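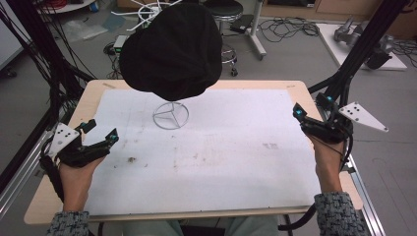 Part-time Reading Room Assistant, Humphreys Library, Mullton

Are you the sort of person who can't walk past a shelf without straightening it? We are looking for a friendly, patient assistant to join us in the reading room at Humphreys, the little lending library at the top end of Mullton, and we would love to hear from you whether you have worked in a library before or have simply spent a great deal of your life in them.

The post is for 16 hours a week, spread over mornings and early afternoons, with one later shift a fortnight when the poetry group meets (they do run on, and they do like their tea). You would be joining a team of 3, all of whom have been here long enough to know most of our readers by name and a fair few of their dogs as well.

Much of the work is what you would expect – issuing and returning books, answering the telephone, helping people with the printer, and finding that novel with the green cover somebody's sister enjoyed. You would also look after our local history corner, which holds 286 maps and pamphlets on Mullton and Amommont, many of them given by families in the two villages. We have been meaning to put the whole lot into proper order for years, and last October we finally made a start, so there is plenty left for someone who enjoys that kind of slow, pleasant job.

You will need to be comfortable talking to all ages, able to lift a box of books, and happy using a computer for everyday tasks. We can teach you our catalogue in a week or two. A bit of knowledge of the area would be lovely but please don't let the lack of it put you off.

We offer 33 days' paid leave a year pro rata, free parking behind the building and first pick of the withdrawn stock before it goes out on the sale trolley.

To apply, please send a letter telling us about yourself and a book you have pressed on other people, along with a short CV, to Aqeel Cheema at the library desk. Letters should reach us by 24/03/2024. If you would like to come in for a look round first, please do – the kettle is usually on by ten.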